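Cutlery Sorting and Packing Assistant (Part Time), Rivadeneyra Catering Supply, Burkberg

Reading time: 3 minutes

February 13, 2026

Rivadeneyra Catering Supply rents plastic cutlery, trays and table linen to schools, clubs and small event halls. The cutlery room in Burkberg has an opening for a part-time assistant. The position reports to Edith Guzmán, rental stock supervisor.

Duties

The assistant receives returned cutlery after it leaves the wash line, sorts it by type, inspects each piece and packs it for storage. Spoons, forks and knives come back mixed. They are separated by hand at the sorting table and placed in rectangular baskets, one type per basket. Pieces with cracks, cloudy spots or bent handles go in the reject bin and are entered on the daily sheet.

Baskets are kept in pairs, side by side, with the long sides parallel. The one being filled stays on the right.

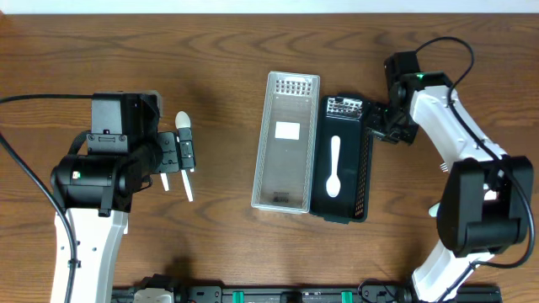

A full packing unit holds 100 pieces of one type. Units are closed, labeled on the short side and moved to the shelf before the next basket is started. Partial units are not shelved. At the end of a shift they stay on the table with a count slip, and the next person completes them.

The assistant also checks the baskets themselves. Floor perforations must be clear of residue, and a basket with a missing or unreadable label is relabeled before use. Dudik label stock is supplied. Do not write on the plastic.

Table care

Sorting is done on wood-topped tables. Wipe along the grain with a soft cloth at the start and end of each shift. Scouring pads and solvent cleaners are not permitted. Baskets are lifted to move them, never dragged. Scratches are reported the same day on the Zurel maintenance form.

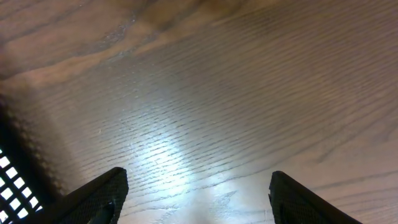 Sorting table surface, with light reflecting off the finish.

Requirements

Able to stand for up to 3 hours with one break.
Able to lift full packing units to shoulder height.
Good close vision, with or without glasses. Hairline cracks in white plastic are hard to see.
Basic written English for the daily sheet.
No previous experience needed. Training takes 4 shifts and is paid at the full rate.

Hours

Four shifts per week, mornings only. Extra shifts are available from April, when the school sports season raises the volume of returns. The cutlery room is kept at 68 degrees Fahrenheit. Closed shoes are required; gloves and hair covers are provided.

How to apply

Send a one-page letter and two work references to Edith Guzmán at the Burkberg office, or leave them at the front counter. State which mornings you are available. Applicants selected for interview will be asked to sort and pack one unit at the table. The task is not timed.

Comments

pkelso: Is the pay rate posted anywhere? I looked on the main page and didn't see it.

Edith Guzmán: The rate sheet is at the front counter and will be sent to anyone who asks for it in their letter.

Marnie T.: Would two mornings a week be considered, or is it all four?

Edith Guzmán: All four for this position. Please check again in April for shorter schedules.

Related listings

Linen Folder, Evening Shift
Delivery Driver, Burkberg and North Route
Wash Line Operator
Front Counter Clerk, Weekends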